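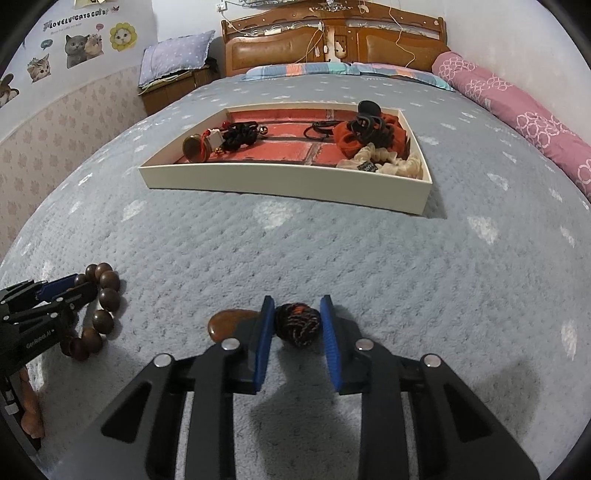

Ticket: black knotted cord with bell will not come loose
Opened: October 2024
Opened by: Irja Eskola
Status: partly solved

Problem

I keep my small things (hair ties, clips, cords, beads, bracelets) in one shallow tray, and I take it to the bed when I want to sort them. One of the cords is black, knotted, with a small gold bell on it. It has become a tangle. I can not find either end of it. When I pull in one place the knot gets smaller and harder in another place.

The cord was part of a set I ordered from Skulo. The bell is sewn on, so I can not take it off first, and I don't want to cut anything.

What I tried before writing

1. Shaking the cord by the bell. It made a noise and no difference.
2. Pulling at the loops with my nails. One loop became longer, but I think I only took the length from another loop.
3. Rubbing a little hair oil from Prasuteck into the hardest knot. This was a mistake. The cord became slippery for my fingers but the knot stayed the same, and after it I had to wash everything in warm water with soap and let it dry until the next day.

First answer from the help desk

They asked how long the cord is and if it is round or flat. I answered that it is 50 centimeters by the shop page and round. They wrote that I should stop pulling, put the tangle on a soft surface so that it does not slide, and open it from the outside to all directions, a little each time, "like making a nest bigger." For the hard knots they advised a thick blunt needle, pushed into the middle of the knot and turned slowly.

Log

First try. I worked on the plush blanket, as it holds the cord quite well. I made the tangle wider with two fingers. After about 3 songs on the radio I could see that there were two separate knots, and the bell was caught in one of them. I had believed it was only one big knot.

Second try. I used a blunt needle from my Yuen sewing kit. The knot with the bell opened! The bell had gone through a loop and turned over, and every time I pulled, it closed the loop behind it. I passed it back the same way. Please note for other people: look where the bell is before you do anything else.

Third try. The other knot is still closed. It is very small and I believe the hair oil made the threads swell, but I am not sure about this. I stopped when my eyes were tired.

Second question: how to store the things

The help desk asked me how I keep the cord, and I had to admit that everything lies together. The elastic hair ties take hold of the cords, and a claw clip can bite into anything that is near it. They suggested the following, which I have now started to do:

– claw clips are closed on a scrunchie, so the teeth have only fabric to hold
– cords with bells are wound loosely on a piece of card, with the bell on the outside
– the ornament with red cord goes to its own bag, as its cord can also open
– wooden bead bracelets don't go on top of cords, they are heavy and press the knots together
– smooth stones may stay where you like, they do not catch on anything

I also asked if I should buy the Hatberg box with small drawers. It costs 600 crowns, and for me this is too much for hair ties. The answer was that an egg carton does the same work. I have tried it and it is true, only the large clips don't fit with the lid down.

Current state

The bell is free and the cord can be worn if I keep the small knot at the back of the wrist. I leave the ticket open until November in case somebody knows a way for knots that have had oil in them. I don't want an exchange, the shop has offered it already and I said no – I like this bell.

Search the help pages
Type a word or ticket number
Go

Comments

marbletop: For tiny knots I use 2 needles, one from each side, and rock them. Good light matters more than strong fingers.

Irja Eskola: Thank you, I have only one blunt needle but I will borrow another. I write here when I have tried.

pellava: Baby powder helped me with a knot that had oil in it. Leave it on overnight and brush it out with an old toothbrush.

kit_w: The tip about closing the clip on a scrunchie is so simple, I just did all of mine.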